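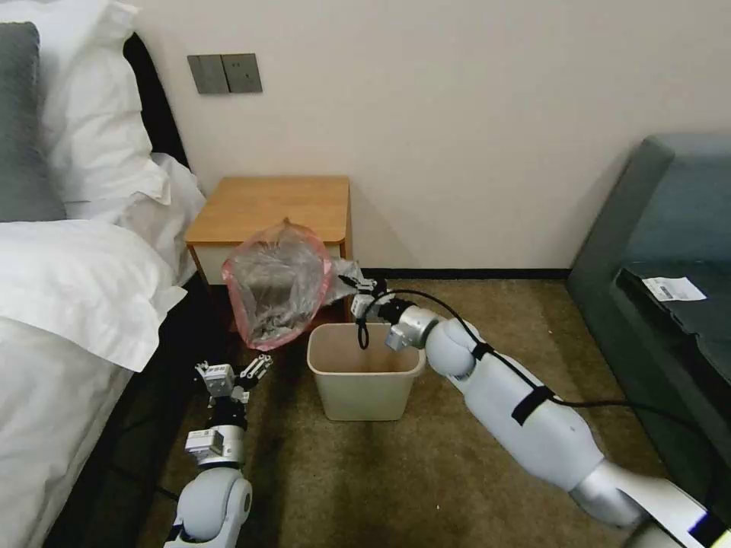 침대 옆 휴지통

침대 옆 휴지통(寢臺-, 영어: bedside wastebasket)은 침실이나 숙박 시설의 객실에서 협탁 앞 또는 옆의 바닥에 두고 쓰는 소형 폐기물 용기이다. 객실 비품 목록에서는 '객실 휴지통', '소형 휴지통', '침실용 쓰레기통' 등으로 표기하며, 욕실에 두는 뚜껑형 용기와 구별한다. 대개 뚜껑이 없고 내부에 얇은 합성수지 봉투를 씌워 사용한다. 봉투를 씌우지 않고 용기째 비우는 방식도 있으나, 숙박업에서는 봉투식이 일반적이다.

목차
1 명칭과 범위
2 구조
2.1 용기
2.2 내피 봉투
3 배치
3.1 협탁과의 관계
3.2 바닥재
4 봉투 교체
5 Montes 객실 비품 공지
6 분리 배출
7 세척과 보수
8 같이 보기

명칭과 범위

한국어에서 휴지통은 본래 못 쓰게 된 종이를 버리는 통을 뜻하였으나, 오늘날에는 쓰레기통과 거의 구분 없이 쓰인다. 비품 관리 문서에서는 두 낱말을 나누기도 한다. 이 경우 휴지통은 건조한 소형 폐기물을 받는 실내용 용기를, 쓰레기통은 음식물을 포함한 혼합 폐기물을 받는 용기를 가리킨다. 침대 옆 휴지통은 앞의 범주에 든다.

버려지는 물품은 휴지, 포장재, 영수증, 빈 약포장, 화장솜 따위로 부피에 비해 무게가 적다. 용기의 강도 기준이 주방용보다 낮고 벽 두께가 얇은 것은 이 때문이다. 액체가 남은 음료 용기나 음식물은 원칙적으로 대상이 아니지만, 별도 용기가 없는 객실에서는 함께 버려지는 경우가 많다.

구조

용기

용기의 평면은 원형, 타원형, 사각형, 모서리를 둥글린 사각형의 4종으로 대별된다. 사각형 용기는 가구나 벽에 한 면을 붙여 놓을 수 있어 통로가 좁은 방에 쓰이고, 원형 용기는 책상 밑이나 방 모퉁이에 주로 놓인다. 옆면은 위로 갈수록 벌어지는 것이 보통이다. 이 기울기를 두면 성형 후 금형에서 빼내기 쉽고, 빈 용기를 겹쳐 보관할 수 있다. 기울기가 지나치면 바닥 면적이 줄어 쉽게 넘어진다.

재료로는 폴리프로필렌이 가장 널리 쓰이며, 금속판, 목재, 합성 피혁을 씌운 판재도 있다. 폴리프로필렌 용기는 가볍고 물세척이 가능하나 표면에 잔 흠집이 남는다. 금속 용기는 불이 붙지 않는 대신 모서리가 찌그러지면 복원이 어렵다. 목재 용기는 가구와 색을 맞추기 위해 선택되며, 안쪽에 별도의 내통을 넣는다.

색상은 가구 및 바닥과의 대비를 고려하여 정한다. 바닥과 명도가 비슷한 용기는 눈에 덜 띄지만 야간에 발에 걸릴 수 있다. 밝은 녹색이나 회색 계열의 용기는 짙은 색 카펫 위에서 윤곽이 잘 보인다.

테두리의 형상은 봉투의 고정과 직접 관련된다. 바깥쪽으로 말린 테두리는 봉투를 접어 걸기에 적합하다. 테두리가 없는 절단형은 외관이 단순한 반면 봉투가 안으로 미끄러져 내려가기 쉬우며, 고정 고리나 덧테를 함께 쓴다. 덧테는 봉투의 접힌 부분을 가리는 기능도 하지만 교체 시 매번 벗겨야 하므로 작업 단계가 늘어난다.

내피 봉투

내피 봉투는 고밀도 또는 저밀도 폴리에틸렌 필름으로 만든다. 고밀도 필름은 얇고 구김 소리가 크며, 저밀도 필름은 두껍고 잘 늘어난다. 침대 옆 휴지통에는 고밀도 제품이 많이 쓰인다. 투명 또는 반투명 봉투는 내용물을 밖에서 식별할 수 있어 분실물 확인과 분리 배출에 유리하고, 불투명 봉투는 내용물이 드러나지 않는다.

입구 형식에는 평입형, 손잡이형, 조임끈형이 있다. 평입형은 위쪽을 단순히 자른 것으로, 모아 비틀거나 매듭을 지어 닫는다. 조임끈형은 입구 둘레의 통로에 끈이나 띠를 넣은 것이며, 당기면 입구가 오므라든다. 끈을 유색으로 하여 입구의 위치를 알아보기 쉽게 한 제품도 있다.

봉투의 폭은 용기 입구 둘레의 절반보다 커야 한다. 봉투의 길이는 용기 높이에 바닥 폭의 절반과 접어 넘기는 길이를 더하여 구한다. 길이가 모자라면 봉투 바닥이 용기 바닥에 닿지 않아 접합부에 하중이 걸리고, 지나치게 길면 필름이 용기 안에서 뭉쳐 유효 용적이 줄어든다.

배치

협탁과의 관계

침대 옆 휴지통의 위치는 협탁을 기준으로 정하는 것이 관례이다. 협탁 정면, 협탁의 침대 반대쪽 옆면, 협탁 하부의 열린 공간이 주로 쓰인다. 정면에 두면 누운 상태에서도 손이 닿지만 서랍 아래쪽 선반에 접근하기가 불편해진다. 하부 공간에 넣으면 통로가 확보되나, 선반 높이와 용기 높이의 차가 작을 경우 투입이 어렵다.

협탁이 침대와 소파 사이에 놓인 방에서는 두 가구 사이의 바닥이 통로와 휴지통 자리를 겸한다. 이러한 배치에서는 용기를 협탁 쪽으로 바짝 붙이고 긴 변을 협탁 전면과 나란히 놓는다. 침대보나 이불자락이 매트리스 옆으로 늘어지는 경우에는 자락이 용기에 닿지 않도록 간격을 둔다. 벽면에 조명 스위치가 있으면 스위치 앞에 서는 자리도 비워 두어야 한다.

콘센트가 협탁 뒤에 있는 객실에서는 충전선이 바닥을 지나는 일이 잦다. 용기를 선 위에 올려 두면 바닥이 기울고 피복이 눌린다.

바닥재

카펫 바닥에서는 용기가 쉽게 미끄러지지 않으나, 털의 방향과 길이에 따라 바닥면이 고르지 않을 수 있다. 장기간 같은 자리에 둔 용기는 카펫에 눌린 자국을 남긴다. 목재나 타일 바닥에서는 밑면에 고무 발이나 부직포를 붙인다. 액체가 샐 경우 카펫은 오염의 제거가 어려우므로, 카펫 객실에서는 바닥에 구멍이나 이음매가 없는 일체 성형 용기를 사용한다.

봉투 교체

봉투 교체는 객실 정비 작업 가운데 초반에 이루어진다. 침구를 걷어 내기 전에 휴지통을 비우는 순서와, 침구를 정리한 뒤 바닥 작업과 함께 비우는 순서가 있으며 시설마다 다르다. 전자는 정비 중에 나오는 폐기물을 새 봉투에 다시 담게 되고, 후자는 정비가 끝난 침구 가까이에서 폐기물을 다루게 된다.

일반적인 절차는 다음과 같다. 먼저 테두리에 접혀 있는 봉투를 둘레를 따라 바깥쪽으로 펴 올린다. 마주 보는 두 변을 잡아 가운데로 모으고, 내용물이 아래로 가라앉도록 입구를 느슨하게 쥔 채 조금 들어 올린다. 봉투와 용기 벽 사이가 밀착되어 있으면 바닥 쪽에 음압이 생겨 용기가 함께 들린다. 이때는 한 손으로 테두리를 누르거나 봉투 옆면을 벽에서 떼어 공기를 넣는다. 봉투가 완전히 빠지면 입구를 비틀어 한 점으로 모으고 매듭을 짓거나 끈을 당겨 닫는다.

내용물을 손으로 눌러 부피를 줄이는 행위는 금지하는 시설이 많다. 면도날, 바늘, 깨진 유리 등이 섞여 있을 수 있기 때문이다. 들어낸 봉투는 몸에서 떨어뜨려 들고, 침구 위나 협탁 상판에 내려놓지 않는다.

새 봉투를 씌울 때는 입구를 벌려 공기를 넣은 뒤 바닥까지 밀어 넣고 테두리 바깥으로 접어 넘긴다. 접힌 길이가 네 변에서 고르지 않으면 짧은 쪽이 먼저 빠진다. 남는 폭은 한 모서리로 모아 비틀거나 테두리 아래로 밀어 넣는다.

Montes 객실 비품 공지

용기와 봉투, 협탁의 치수를 함께 규정한 사례로 숙박 업체 Montes의 객실 비품 공지가 있다. 공지문의 본문은 다음과 같다.

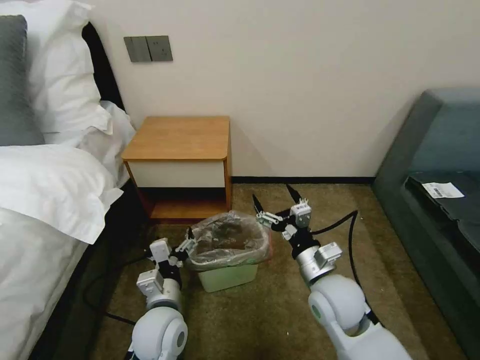
로테르담, 2020년 10월 27일

Montes는 전 객실의 침대 옆 휴지통을 Fornura의 사각형 용기 Cillia로 통일한다. 적용 대상은 944실이며, 객실당 한 개를 협탁 옆 또는 앞의 바닥에 비치한다. 용기의 공칭 용적은 12리터로 한다. 내피 봉투는 Skindon의 투명 또는 반투명 제품을 사용하고, 용기 테두리 바깥으로 접어 넘겨 고정한다. 덧테는 사용하지 않는다.

봉투는 내용물의 양과 관계없이 퇴실 정비 시마다 교체한다. 연박 객실에서는 내용물이 있는 경우에 한하여 교체한다. 교체한 봉투는 객실 안에서 닫은 뒤 정비 수레로 옮긴다. 각 층 비품실의 예비 봉투를 합한 수량은 1608매를 유지한다.

문의: 객실비품과 Ruben Vermeulen

공지문 인용은 여기까지이다. 통일 이전에 Montes는 원형과 사각형 용기를 혼용하였으며, 봉투도 용기별로 규격이 달랐다. 개정된 규정은 봉투의 규격을 하나로 줄이고 덧테를 폐지한 점에서 이전 규정과 구별된다. 용기의 색상은 지정하지 않았고, 객실의 바닥재와 가구에 따라 지점에서 선택하도록 하였다.

덧테의 폐지에 대해서는 봉투의 접힌 부분이 노출된다는 지적이 내부에서 제기되었다. 이에 따라 부속 지침에 접어 넘기는 길이의 하한과 상한이 추가되었다. 지침은 또한 얇은 필름이 접힌 채 테두리에서 들뜨는 현상을 막기 위하여, 봉투를 씌운 뒤 테두리를 손바닥으로 한 바퀴 쓸어 내리도록 정하고 있다.

닫는 방법은 따로 지정되지 않았다. 평입형 봉투의 경우 비틀어 모은 목 부분을 매듭짓는 방법이 쓰이며, 내용물이 적으면 비튼 상태로 정비 수레까지 옮기기도 한다. 비틀기만 한 봉투는 손을 놓으면 필름의 탄성으로 다시 벌어지므로 수레 안에서 내용물이 쏟아질 수 있다.

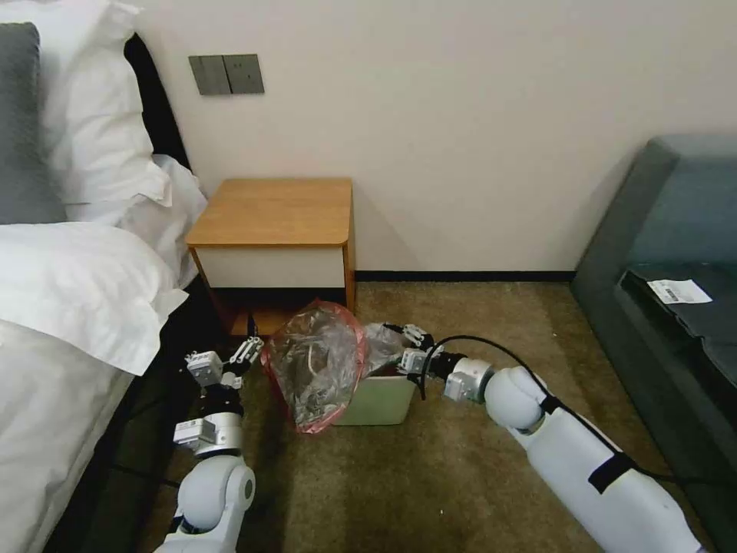 반면 끈이 있는 봉투는 끈을 양쪽으로 당기는 동작만으로 입구가 오므라들고, 당긴 끈을 그대로 손잡이로 쓸 수 있다. 다만 끈이 지나는 통로의 접합이 약하면 들어 올리는 중에 입구가 찢어진다. 용기에서 빼낼 때에는 끈만 잡지 말고 필름의 윗부분을 함께 쥐는 것이 권장된다. 끈의 노출 구멍은 한 곳 또는 마주 보는 두 곳에 내며, 두 곳에 낸 제품이 입구를 더 고르게 오므린다.

분리 배출

객실에 휴지통이 하나뿐인 경우 재활용품과 일반 폐기물이 섞여 나온다. 이를 줄이기 위한 방법으로는 용기 내부를 칸막이로 나누는 방식, 두 개의 용기를 나란히 두는 방식, 재활용품을 상판이나 책상 위에 따로 두도록 안내하는 방식이 있다. 칸막이식은 봉투를 두 장 써야 하며 한쪽 칸의 폭이 좁아진다. 두 용기를 두는 방식은 바닥 면적을 차지하므로 침대와 소파의 간격이 좁은 객실에는 적합하지 않다.

선별을 객실 밖에서 하는 시설에서는 투명 봉투의 사용이 전제된다. 작업자는 봉투를 열지 않고 겉에서 병, 캔, 전선류, 전지의 유무를 확인한다. 짙은 색의 내용물이 한데 뭉친 경우에는 육안 식별이 어려우므로 집게로 꺼내어 확인한다. 충전선이나 이어폰처럼 실수로 버려졌을 가능성이 있는 물품은 폐기하지 않고 일정 기간 보관하는 것이 일반적이다.

세척과 보수

봉투를 사용하더라도 용기 안쪽은 정기적으로 닦는다. 폴리프로필렌 용기는 중성 세제와 미지근한 물로 씻고, 물기를 완전히 말린 뒤 봉투를 씌운다. 물기가 남으면 필름이 벽에 달라붙어 다음 교체 때 잘 빠지지 않는다. 연마제가 든 세제는 표면을 흐리게 하며 흠집에 오염이 남는 원인이 된다. 접착식 표식을 붙였던 자리는 알코올로 닦아 낸다.

테두리에 금이 간 용기는 봉투를 찢으므로 교체 대상이다. 바닥이 휘어 흔들리는 용기도 같다. 겹쳐 보관할 때에는 사이에 종이를 끼워 용기끼리 박히는 것을 막고, 겹친 묶음의 맨 위에 무거운 물건을 올리지 않는다. 여분의 봉투를 용기 바닥에 접어 넣어 두는 관행이 있으나, 먼저 씌운 봉투가 샐 경우 여분까지 오염되는 단점이 있다.

같이 보기

협탁
객실 정비
내피 봉투
폴리에틸렌 필름
분리 배출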